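How to store and catalogue a collection of match programmes

Posted by Griet Prins, 8 September 2020

I have collected football programmes and team guides since I was at school. For a long time they lived in carrier bags at the bottom of a wardrobe. In March I started putting them in order, and I have been asked by a few people at the Mertens swap meet how I went about it. The method will work for cricket, rugby or hockey programmes too.

What you will need

Acid-free sleeves in two sizes
Lidded boxes, shallow enough that the programmes can stand upright
Backing boards
A soft pencil
A notebook or a spreadsheet
A clean table and a few free evenings

Step 1: Sort by club, then by season

Don't sleeve anything yet. Make one pile for each club, going by the home side, and then split each pile by season. Cup finals and internationals played at neutral grounds get a pile of their own. So do pre-season guides and team sheets, which are a different shape and will bend if they are mixed in.

If a programme has no year on it, look at the league table inside or the fixture list on the back page. The adverts can help as well. I had 37 with no date anywhere on the cover and managed to place most of them from the fixtures.

Step 2: Check the condition

Go through each pile and look for rusty staples, loose pages, writing and tape marks. I use four grades: fine, good, worn and poor. Write the grade lightly in pencil on the backing board, never on the programme.

Staples that have gone rusty can be eased out with a flat blade. Open the legs from the centre page first, then lift the staple from the spine side. Leave old tape alone. Pulling it off usually takes the print with it, and a taped programme is still worth having.

Step 3: Sleeve and board

The older pocket-sized programmes fit the small sleeves and most things from the eighties onwards want the larger ones. I tried Usolik and Skomo sleeves and kept to Skomo, mainly for the wider flap. Put the board in first, then slide the programme in front of it with the spine to the left. Fold the flap over the back and don't tape it down, as the tape catches the next one you take out.

A box of larger programmes is heavy when full. Mine stand on wall shelving in the spare room, away from the radiator and off the outside wall. Whatever you use, fix it properly and keep the bottom shelf clear of the floor.

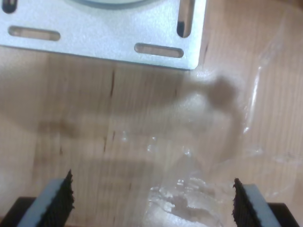
Step 4: Give each one a number

Keep the numbers simple. I started at 1 and carried on, and the last one I entered was 3,004. I did try a code with letters for the club and the season, but it fell apart as soon as I had two replays of the same tie.

For each programme, write down:

Number
Home and away side
Date and competition
Grade
Box
What you paid, if you remember

I type mine into Ileo, which is a plain list program – any spreadsheet will do the same job. Save a copy somewhere else every time you finish a box.

Step 5: Fill and label the boxes

Stand the programmes upright with the spines facing the same way. They should be close enough to hold each other up but loose enough to take one out without dragging its neighbours. My boxes hold 98 of the small ones or 44 of the large. Fill any gap at the end with a folded piece of card.

Label the short side of the box with the club, the seasons and the first and last numbers inside.

Step 6: Deal with the swaps

Put the better copy in the box and the other in a swaps folder, with the grade written on its board. Take the folder and a printed wants list to fairs. Cross things off as you buy them, and enter the new ones the same evening.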